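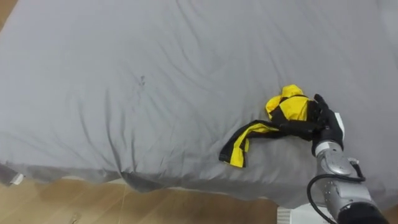 Bedding notes, guest room, Skustthorpe flat. Short thread. Print | E-mail this

1/ Grey duvets get sold as low maintenance. On light grey, creases read as shadow, so one shake from the foot end changes the look more than any amount of patting. Long shallow creases drop out. The deep folds where it drapes over the mattress edge stay put.

2/ Small dark mark near the middle of the cover. Graphite, mascara, bike grease – no idea. Treat it as oil until proven otherwise: a drop of dish soap, cold water, 15 minutes, blot. No rubbing. Rubbing pushes it into the weave and leaves a pale halo that lasts longer than the stain.

3/ Yellow and black garment goes off the bed before anything else. Bright synthetics and light bedding get separate loads in this house. I lost a pillowcase to a running vest in March.

14 shares · 6 comments

4/ Someone asked about the white tag hanging at the side. Tags go at the foot, left corner, every time. If the tag is halfway up the side, the duvet is rotated and the overhang will be wrong on 2 edges. Fastest alignment check I know.

5/ Do not cut the tag off. The Prenulus cover I had before this one lost its tag in the first week and I washed it at the wrong temperature for a year. It ended up shorter than the insert.

6/ Floor: pale wood shows less dust than dark, but thread and hair sit along the board seams. Dry microfiber first, vacuum second. Vacuuming first just shifts lint under the bed. Check under the overhang, that edge gets skipped.

7/ Re: drying. The Jekodeck rack is rated for a double cover if you fold it once over the top rail. It sags. Christodoulou on the corner has dryers big enough for a king, and I use those from December on.

8/ Order, then: clothes off, spot treat, strip, wash, floor while the machine runs, remake with the tag at the foot. Spot treatment is the only step with a wait in it.

2,819 views · 6 replies
Last updated: Fri 20 December
Print | E-mail this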